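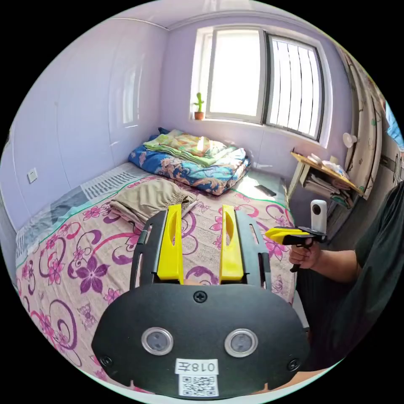 Ese Wike wrote in to say she'd found an envelope of foreign bills in a coat she hadn't worn in years, and could I please do a page on leftover travel money before she lost it again. Yes! I love this topic. Almost every house I know has a little stash of it somewhere, and a quiet afternoon is plenty of time to get yours in order.

Round it all up first

Go through suitcases, toiletry bags, the glove box, old purses and every pair of pants you travel in. Check the tiny inside pocket too, the one you forget is there. I got 40 euros out of mine last April and was thrilled all week (it went straight toward a new lamp from Clatalwood, which I adore).

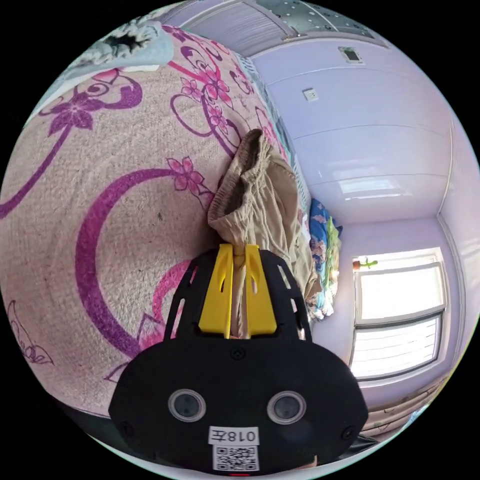 Then do the desk drawers and the guidebooks, where bills get used as bookmarks. Put everything into one big bowl and don't start sorting until you've finished looking, or you'll be making new piles all day.

Sort by country, then by size

Bills on one side, coins on the other. Flatten folded bills under a heavy cookbook overnight. Please don't iron them! Some modern bills are plastic and will shrink. For coins you can't place, look for the country name around the rim, or try a coin search online with the words you can read.
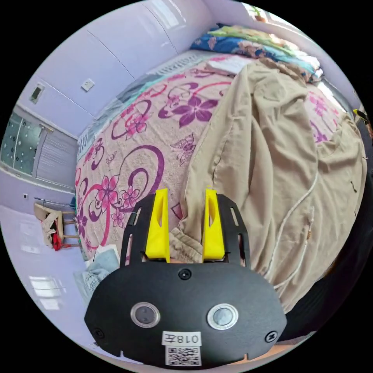 Coins want a plain, hard surface and good light. I use a baking sheet with a white dish towel on it, and I can spot even the small coppery ones right away. A bed is tempting because there's so much room, but on a pink bedspread covered in big purple flowers and curly lines, a small coin is gone the second you put it down, and the soft top lets everything roll together. If the bed is your only free spot, lay a plain sheet over it and keep the coins in a tray.

Label as you go

One zip bag per currency, with a slip of paper inside giving the country, the total and the date you checked it. Mine say things like "500 yen, 11/27/24." Ngozi Amadi uses a 12-pocket coupon folder and swears by it, and I may switch. 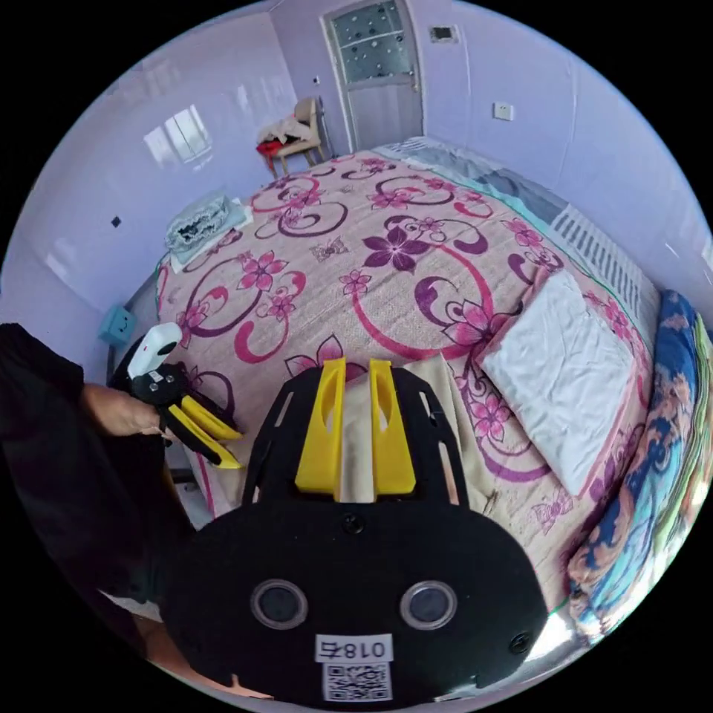 Decide what to change back

Most exchange counters take bills only, so plan on keeping or giving away the coins. Ask what the fee is before you hand anything over, and compare two places if you can. Small amounts often do better saved for the next trip, or swapped with a friend who's going. Older bills may have been replaced by a new design, so check with the country's central bank about whether they can still be turned in and how long you have.

Keep the bags with your passports. That way they're in your hand when you pack, and you'll have bus fare when you land!

Questions or tips of your own? Write to Adaeze Idahosa at the Navusard Home Page | © Navusard | Back to top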